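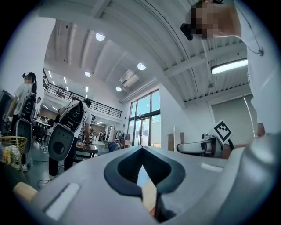

*Words by Janka Urban, co-founder and head of the evening school. Page last updated 2021-11-03.*

Hello, and thanks for clicking on the bit of the website most people skip! I'm Janka, and I run the Brondcombe School of Bread together with Jad Ghanem, who does most of the baking while I do most of the talking. We teach people to make bread, mainly in the evenings, in a long narrow room behind what used to be the Hivov bakery on the hill. If you've come from the other side of town you'll know it as the place with the green shutters and nowhere to park.

I should say how it started. I moved to Brondcombe for an office job I didn't much like, and the flat I could afford was above Hivov. The ovens came on very early and the smell came up through the floorboards, and after a month of that I went down and asked if I could help on Saturdays. The owner then was Marwan Mansour. He said yes, gave me an apron, and put me on washing tins. I washed tins for the best part of a year (he was not in a hurry), and then he let me shape rolls, and then he let me shape loaves, and by then I'd handed in my notice at the office.

Jad was already there. He'd trained as a pastry chef and hated the sugar work, and he'd ended up at Hivov doing flatbreads, which he loved. When Marwan decided to retire neither of us had the money to take over the shop, and I don't think either of us wanted the hours. But people kept coming in to ask how he got the crust like that, and could he show them, and he never had the time. So we asked if we could rent the back room and do the showing. He let us have it on very kind terms and still comes in to tell us the oven is too cold.

The first course had 2 people on it. One of them was my neighbour. We did it anyway, all six evenings, and I still think it was one of the better ones, as we could stop and chat whenever we liked and everybody got a proper go at the oven. It grew from there by people telling each other. Last year we had 351 through the door across all the courses, and I've got flour in places I didn't know my car had.

## What we teach

The main thing is still the beginners' course. It's six evenings and you'll go home with a loaf from every one of them. We start with a plain white tin loaf, made with shop yeast and ordinary strong flour, and we stay on it for two weeks. Some people grumble at that - they've come for sourdough and they want their sourdough - but you learn such a lot from making the same loaf twice. How the dough should feel when it's had enough kneading, what it looks like when it's ready to go in, when to leave it alone. Sourdough comes in week four, once your hands know what they're doing.

After that there's a flatbread course, which is Jad's, and I'd sign up for it even if I didn't work here. He does the ones he grew up on, with za'atar and with cheese, and a thin one cooked on an upturned pan that takes seconds. There's a good deal of eating. Please don't have your tea first.

Guilan Peng teaches steamed buns and filled breads on the first weekend of the month. She joined us as a student, got bored of my rye (fair enough) and brought in a tray of her own buns on the last night. We asked her to teach that same evening. Her classes are small and fill up fast, so do get on the mailing list if you want one.

In June we shut the evening courses and do day classes for families instead. Children from seven upwards are welcome as long as they bring a grown-up, and the grown-ups have to bake too! No sitting at the side with your phone.

## Our flour and our starter

We get nearly all our flour from Kassab, a small mill out on the valley road. Khalil Chidiac drives it over himself and usually stays for coffee. It's stoneground, it's a bit different each harvest, and it drinks more water than the supermarket sort, so if you try our recipes at home with something else then hold a little of the water back to begin with. You can buy the same flour from us by the bag. We don't make much on it.

The starter is called Dasta. I'd love to tell you it's a century old and came over the mountains in a jar, but I made it in my kitchen with rye flour and tap water and it went mouldy the first time. The second try is the one we still use. Every student on the beginners' course gets a jar of it to take away, and if yours dies, come and get some more. We don't tell anyone off.

## A few things people ask

You don't need any experience. You don't need any kit either, as we've got aprons, scrapers and tins, though please wear shoes you don't mind getting floury. The room is all on one level, with a ramp at the yard door. We can't do gluten-free, I'm afraid: there's wheat flour in the air all day long and it wouldn't be safe. Vegan is fine on every course, just tell us when you book.

A beginners' place is £100 for the six evenings, ingredients included. Each term we keep places back for people who can't manage that, and you only have to ask. Nobody will want to see any paperwork. Last winter our bread sale on the market raised £952 towards those places, and we're planning another before Christmas, with Jad's cheese flatbreads on the stall if he can be talked into the early start.

If there's something I've missed, ring the bell at the yard door any afternoon, or send a message through the contact page. I answer those myself, usually in the gap while something's rising.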